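Robotics Practicum, Unit 6: Collecting Folding Data by Hand
Herbridge course notes, revised Wednesday, July 6, 2022
Instructor: Noura Mahasneh. Lab assistant: Tiago Macedo.

Units 4 and 5 used rigid parts on a tray. From this unit on, each pair works with clothing. Read these notes before your first session and bring the log sheet from Unit 5, as the column headings are the same.

6.1 What you hand in

Each pair records 50 demonstrations of one folding task on one garment. A demonstration starts with the garment spread flat and both grippers open, and ends with the garment folded and both grippers lifted away. Recordings that start with a finger already on the cloth are rejected by the import script and do not count toward the total.

6.2 Two hands, two grippers

Folding is a two-handed task. Practice the opening grasp slowly a few times before you record anything.

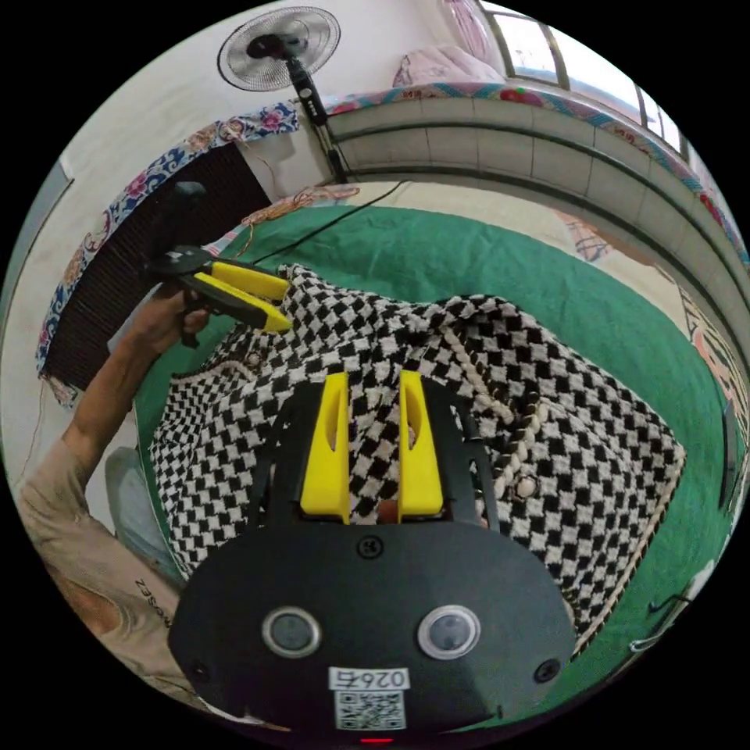

Garment choice affects your results more than speed does. Plain dark knits are hard to work with at this stage; the tracking step needs surface texture, and a wrinkle in a plain sleeve looks much like an edge. A woven check is a better first garment, and so is anything with a trim in a contrasting color. On the black-and-white jacket, the braided cream-and-black trim gives a line you can follow by eye when you bring one side over the other, and the green surface underneath keeps the outline easy to find. Buttoned garments are allowed. Do not pinch on a button.

6.3 Grasping cloth

Close the fingers on a fold or a corner. A flat area of cloth tends to slip out. If you lose the cloth, open fully, move back, and try again in the same recording. Write "R" in the log for each retry. Do not delete these runs. Imogen Naylor's group in October removed all of theirs, and their trained policy had no way to recover from a missed corner.

Keep your free fingers off the cloth. Smooth it by hand between recordings only.

6.4 Log sheet

Copy the number from the label on each gripper into the log before you start, left hand first. If you swap hands partway through the session, begin a new row. Time offsets are stored per device, and a wrong number cannot be fixed later from the recording.

6.5 Reading

Hằng Ninh's notes on cloth states, sections 1 to 3. Section 4 is optional and will be covered in Unit 7.

Log sheets go in the tray outside the Mottram lab at the end of each session.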